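Teleoperated demonstration

Teleoperated demonstration is a way of teaching a robot a task by remote control. A person, called the operator, moves the arms of the robot from a short distance, and the joint positions and camera views are recorded together. In household work the task is often a simple one, such as tidying a book from a bed.
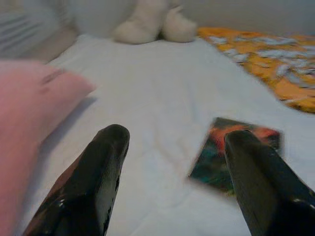

Annelies Vandenberghe

Methods

There are two common methods. In hand guiding, the teacher holds the arm and pushes it through the motion. In remote control, the teacher moves a smaller copy of the arm — or a pair of handles — and the robot follows. The Widari handbook recommends the second method for soft surfaces, where the hands of the teacher would press on the bedding and also enter the camera view.

A flat book is considered a difficult object. The fingers must come low enough to reach the cover edge, and a mattress gives way under pressure.
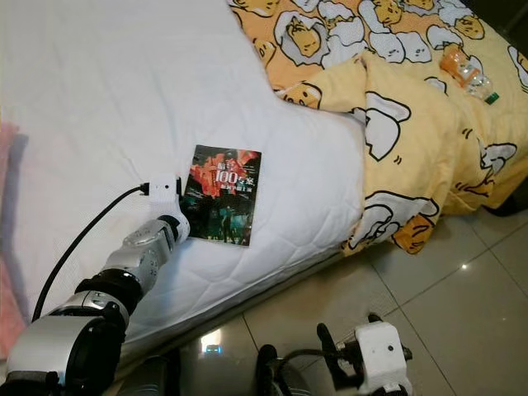

Recording

One attempt is called an episode. The Tramcombe bedroom set contains 332 episodes by 18 operators, with an average length of almost 23 seconds. Wrist cameras give a near view of the fingers, but the picture is frequently blurred during fast motion. For this reason a head view is stored too. Episodes with a failed grasp are kept under a separate label, a practice which was introduced by Kieran Dawber at Lowther.
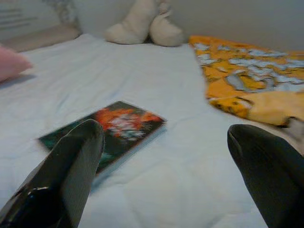 Wrist view with open fingers and a book on the bedding.

See also: Hand guiding; Imitation learning; Wrist camera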